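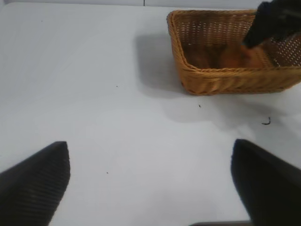 Ekkachai Suwannarat has hung doors for a living since he was 19, and he has opinions about yours.

"People paint the hinges," he says over coffee in Fustholm, where he runs a one-van carpentry business. "Then they call me and say the door squeaks. I should send them the paint bill."

Most of his work is in older houses, where no opening is square and every previous owner fancied himself handy. He charges 121 dollars for a first visit and takes it off the price if you hire him. Almost 300 people called last year. He took on fewer than half.
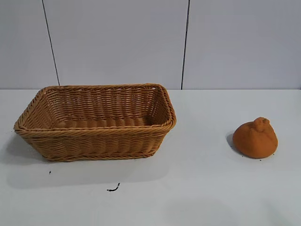 Photo: Ottavio Ruggiero

What about the rest? "They wanted a price over the phone. I ask how wide the door is and they say 'normal.'" He shrugs. "I've measured 200 normal doors. They were all different."

Asked what a homeowner should check before calling, he gets up and demonstrates on the cafe's bathroom door, to the alarm of the man inside. Lift the handle, he explains. If the door moves up and down, look at the top hinge screws first.

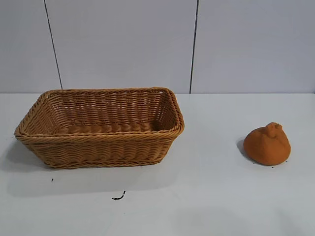

"Put in a longer screw, one that reaches the stud. It costs you pennies. I lose a job, but it was a boring job."

He is less cheerful about planing. A door that sticks in summer may fit fine by January, and he has met plenty that were shaved twice and now let in a draft - and, in one house, the cat.

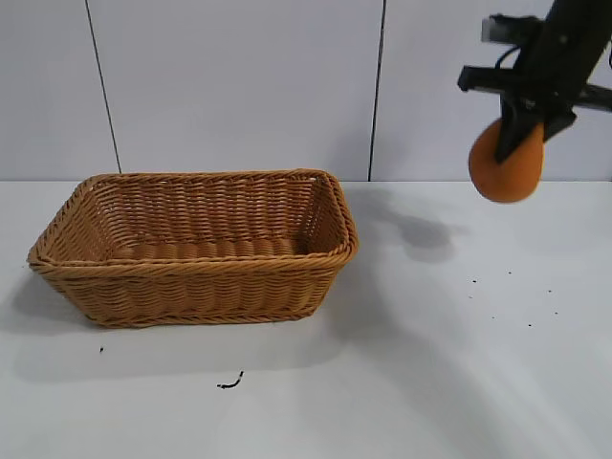 His own front door sticks, by the way. It has for nine years. "My wife has asked for a quote," he says. "I told her I'm booked."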